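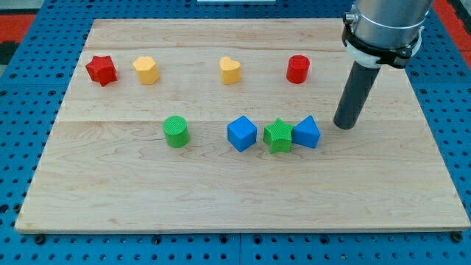
Shape blocks on the maple board, blue table.

Print | E-mail

Ticket 200: Maple board rocks on perforated table, blocks shift
December, by Maxence Coste
Last updated: Monday, 4:40 p.m.

Status: Closed, one follow-up open
Product: Urkby maple board, Idden shape blocks
Location: Urnetti, back workroom

Problem as reported

The board rocks when you press on the left front corner. It is a small movement, but you can hear it click against the table. When it clicks, the blocks near that corner move a little. The star blocks are the worst for this. The cylinders mostly stay put. The person who reported it thought one of the glue joints had opened up and asked for a new board.

Checked first

Ran a fingernail along both of the seams you can see from the top. No gap and no step at either one. Held the board up to the window and no light came through. The darker marks in the wood are figure in the grain and are not damage. Wiped the top with a dry cloth in case there was grit under the blocks. No change.

Table

Put a straightedge across the blue table in both directions. It is flat enough. A few of the holes had a raised burr on the rim, which I could feel but not really see. Two of them were under the left side of the board. Knocked these down with a hand deburring tool and vacuumed the holes. The board still rocked, but less, and the click was duller.

If you do this yourself, take everything off the table first. The chips go into the holes and come back out for days.

Board

Turned the board over. There was a dried drip of glue on the underside close to the left front corner, hard and clear, easy to miss. Scraped it off with a card scraper and went over the spot with 200 grit. Set the board back down and pressed each corner in turn. No rocking.

Checked again the next morning at 8 in case the board was moving with the heating, which had been off overnight. Still flat.

Blocks

Some of the blocks still slid more easily than others when pushed. I looked at the bottoms. The yellow heart had a small raised point on its base near one lobe. It would turn on that point if you touched the side. The red star had the same thing, smaller. Rubbed both on a sheet of sandpaper laid on the bench, light pressure, 7 or 8 strokes each, then wiped them. Both sit flat now. The blue cube, the green cylinder and the yellow pentagon needed nothing.

Do not sand the tops. The texture on them is meant to be there and will not come back.

Not recommended

Rubber feet under the board. Tai tried this on the other table and it raised the board enough that the front edge caught on sleeves. Double-sided tape also works for a day or so, then the residue ends up in the holes.

Resolution

Glue drip removed from underside of board. Burrs removed from table. Heart and red star flattened. No replacement board sent. The seams are sound and I would expect them to stay that way if the board is kept dry. Wipe it with a barely damp cloth and don't leave it standing on edge next to the radiator.

Follow-up

Asked Urkby whether the glue drip is common in this batch. No answer yet. The spare board in the cabinet has not been checked. Whoever gets it out next should feel along the underside before putting it on the table, and add a note here either way.

Print | E-mail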